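Grasp selection on piled garments, continued

The March version of our picker scored grasp points from the head view only. On crumpled clothes it often chose a fold that the fingers then closed beside. Radymyr Stasiv suggested rescoring at close range with the wrist view, so I added a second pass to the Ganico branch.
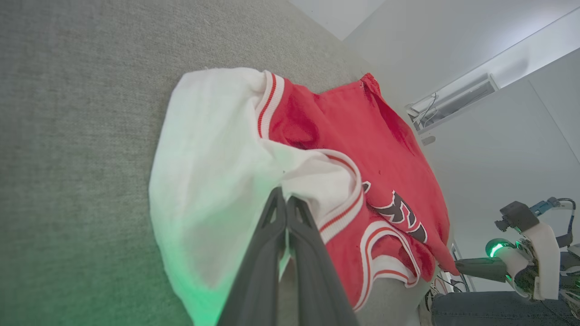 Wrist view, fingers closed where white cloth overlaps the red shorts.

Overlaps are the hard case. Two layers in one pinch confuse the unfolding step, and the depth estimate is poor on shiny fabric. I ran 200 trials with each scorer. First-attempt grasps went from 38 percent to 66 percent. 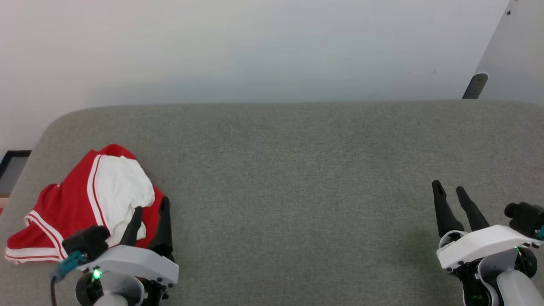
The second arm stays open until the first reports a stable hold. Moving both at once saved more than 4 seconds per trial but dragged the pile, so I dropped it. Waistbands are still picked too rarely. I'm relabeling those before the next training run.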